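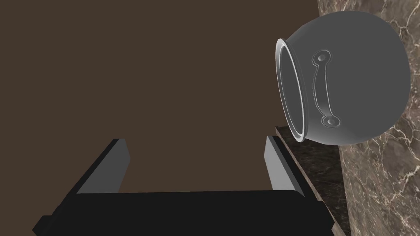

The Case for Owning One Pot

September 18, 2024

My grandmother cooked for nine people out of one pot. I cook for two people out of eleven, and we order in more often than she did.

I didn't set out to become this person. It happened the way debt happens. There was a wedding, then a sale, then a December when everyone who loved me had read the same magazine. Somewhere in there I acquired a Vonenetti risotto pan, a vessel with such a narrow sense of purpose that it looks offended when I put soup in it. It cost 225 dollars. I have made risotto twice.

The kitchen store in Whitlock will tell you that each shape does its own job, and I'm sure that's true if you run a restaurant. At home, most dinners ask for the same three favors: get hot, hold water, don't leak. A decent pot with a lid will do rice, beans, pasta, stew, and the sort of Sunday chicken that forgives you for forgetting it. You will have to wash it between courses. People have survived this.

The usual objection is that good tools make better cooks. I used to believe it, and I have the cabinets to prove it. But what improved my cooking was a rented cabin on Lidby Road, where the kitchen came with one dented pot and a spoon. By the fourth night I knew where it ran hot and how long it took to boil. I have never known that much about anything in my own house.

I have started giving things away. The fish kettle went first — it had never met a fish. The risotto pan is harder, mostly because I remember the price. My neighbor has offered to take it off my hands. She plans to use it for soup, and I wish her luck. It did not care for mine.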